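Ticket 831: Video player stops on every lesson after the update
Product: Mesteo Courses (self-hosted)
Status: Solved
Priority: Normal
Category: Playback / Media storage

Opened by customer, 9:12

Hello,

I administer a small learning site for a publisher of practical courses, Ziturari. We have cooking, sewing, bicycle repair, first aid and a section for veterinary and medical students. We have 211 lessons online, and most of them contain one video and several still pictures.

Since we installed the December update of Mesteo, the videos start normally and then stop. The picture freezes, the small circle turns, and after a while the player writes "Media could not be continued". If the student reloads the page, the video starts again from the beginning and stops again in the same place. It is the same for all lessons which I tried.

What I have tested already:

Firefox and Chrome on Windows, same result.
Safari on an iPad, here the video does not start at all.
Home connection and office connection, same result.
Student account and administrator account, same result.
I emptied the cache of the browser and also the cache of Mesteo (Settings, Maintenance, Clear all).

Our hosting is with Camacho, the medium plan. The videos are not on the same disk as the site. They are in a storage folder which is mounted by the hosting company. Before the update everything was good for two years.

Please tell me which logs you need.

Support reply, 10:40

Thank you for the detailed report. Please send us the following:

The response headers for one video file. In Chrome you open the developer tools, choose Network, play the video and click on the line with the file name.
The last lines of media.log, in the folder var/log.
The value of "Delivery mode" in Settings, Media.

Please also tell us whether the video stops at the same second each time, or only near to it.

Customer, 11:25

Delivery mode is "Proxy". I did not choose this. Before the update I believe it was "Direct", but I have no screenshot from this time, so I can not be fully sure.

It stops at the same second each time. But this second is different for each video. For the short videos with low quality there is no stop, they play to the end. I did not notice this in the morning and I am sorry for the wrong information that it is all lessons.

The status in the headers is 200. I see no line with "Accept-Ranges".

From media.log:

media.proxy open lesson/onion-basics.mp4
media.proxy client asked for range, sending full file
media.proxy buffer limit reached
media.proxy close, reason: limit

The same four lines are repeated for every try, only the file name changes.

Support reply, 13:05

This helps a lot. A server which supports partial requests should answer with status 206 when the browser asks for one part of the video. Yours is answering 200 and tries to send the whole file. The iPad refuses this kind of answer, and the other browsers accept it until the proxy reaches its limit.

Please do these steps in this order:

Make a copy of config/media.ini.
Open the file and find the line proxy_ranges. If it is missing, add proxy_ranges = on.
Save and restart the Mesteo service.
Play one long video and send us the status code again.

Customer, 14:30

The line was missing. I added it and restarted. The result is different now, but not good.

Status is 206 for the first part. Chrome plays longer than before, and I can jump forward with the mouse, which was impossible in the morning. Then it stops with the same message. The iPad starts the video now.

New lines in media.log:

media.proxy range ok
media.proxy range ok
media.proxy storage answered: too many open files
media.proxy close, reason: storage

I looked in the control panel of Camacho and I found there a value "Open files per account". It says 2,000. I do not know if this is much or little for a site like ours. There is a graph too, and the graph goes up when I play a video and it does not come down when I close the window.

Support reply, 15:10

2,000 is a normal value and it should be enough for you. The graph is the interesting part. It means that the proxy opens the file again for every range and does not close it. We can repeat this on our test server if the storage is a mounted folder. With a local disk it does not happen, and for this reason we did not find it before the release.

While we work on the correction, you can change the delivery mode back to "Direct". For this the web server must be allowed to read the storage folder. Please check this first, or the students will get an error 403.

Customer, Saturday, 8:50

Good morning. I write on the weekend because it is the quiet time on our site and I could test without students.

I changed to "Direct". First I had the error 403, as you warned. I wrote to Camacho, they gave the read permission to the web server, and after a restart the videos played. I let three long lessons run to the end in Chrome and one on the iPad. No stop, and the graph of the open files stays flat.

Now I have a second problem, and I am not sure if it belongs in this ticket. The preview pictures of the lessons are mixed. In the list of the cooking section, the lesson about bread dough has the picture from bicycle brakes. In the sewing section it is similar. When I open the lesson itself, the large picture is correct. Only the small ones in the list are wrong.

In the list, the lesson "Instrument suturing, part 2" shows a soup pot.

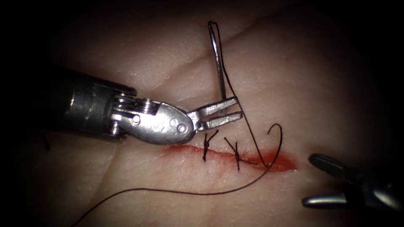
I tried "Rebuild previews" for one section. It finished in a few seconds with the message "Nothing to do". This seems to me too fast. I did not try it for the whole site, because I was afraid to make it worse.

Support reply, 10:15

It is fine to keep it in this ticket, the two problems have the same origin. The small previews are saved under a number, and the number is made from the delivery mode and the position of the lesson. When the mode changed from "Direct" to "Proxy" and back, the old numbers were used again for other lessons. Your original pictures are not damaged.

"Rebuild previews" only looks whether a file exists. All files exist, so it does nothing. You need to remove them first:

Stop the Mesteo service.
Rename the folder cache/previews to cache/previews_old. Please do not delete it yet.
Start the service.
Run "Rebuild previews" for all sections.
Empty the cache of your browser before you look at the list.

Customer, 12:40

I did the steps. The rebuild took much longer this time, and the progress bar stood at the same place for several minutes, but I waited and it continued.

The lists are correct now in cooking, sewing, bicycle repair and in the medical section. In first aid two lessons have a gray box with no picture. I found in the log:

preview.build failed, source has uppercase extension

The two files end with .JPG and all the others with .jpg. I renamed them, I uploaded them again in the lesson editor, and the gray boxes are gone. Maybe you can write this in the documentation. I searched for it on the page about previews and there is only written that JPG is supported.

One question more. We have also the mobile app Oven, which reads the cooking lessons from Mesteo over the feed. There the old wrong previews are still visible. Do I need to wait, or must I do something?

Support reply, 13:20

The feed keeps its own list of preview addresses. Go to Settings, Feeds, choose the feed for the app and press "Issue new version". The app should load the new addresses the next time it is opened. If a user still has the old pictures, closing the app completely and opening it again should be enough.

We have added a note about uppercase extensions to the page about previews.

Customer, 14:05

I issued the new version. On my phone the pictures are right after I closed the app and opened it again. On the tablet of the office I needed to do it twice.

I will stay with "Direct" until the correction is published. Can you please write here when it is ready? I would prefer to test it first on our copy of the site.

From my side the ticket can be closed. Thank you for the patience with my long messages.

Support reply, 14:30

We will write in this ticket when the corrected proxy is available. You can delete cache/previews_old when you have checked all sections. Status changed to Solved.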